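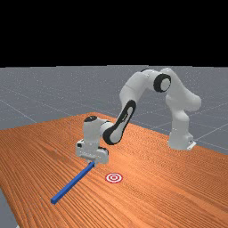

Bimla Saxena asked on Friday whether the Witdale turbines would be hooked up to the grid before winter, and could I please put the answer at the top this time. Fair enough! Yes for the first row, probably not for the second.

So, where we are. The Awasthi grant paid for the community wind study and the first 28 households to sign up for shares, and we're now well past that (400 names on the list, though plenty of them haven't sent money yet). The utility took 8 weeks longer than it said it would on the interconnection study. I called them every Monday, and I think they know my voice now. We got the letter in October, and it's good news with a catch: the Wuddale substation can take our first row as is, but the second row needs a new transformer, and we'd be paying for part of it.
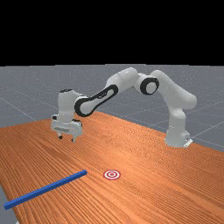 Robot arm over a wooden table, computer rendering.

Money next. We've spent around 7 percent more than planned on road work, all of it on the stretch by the creek where the gravel kept sinking. I moved that over from the outreach line, which had some room left after the school let us use the gym for free. Flevden is still holding our price on the blades, but only through the end of the quarter, so I'd love a yes or no on the second payment before then.

Stuff I'm still chasing: the lease on the north field (the two brothers want different things and I'm staying out of it), the bat survey, and a real quote for that transformer. The one I have is a single page with no labor on it. I'll send the new budget sheet as soon as I've got a number I believe.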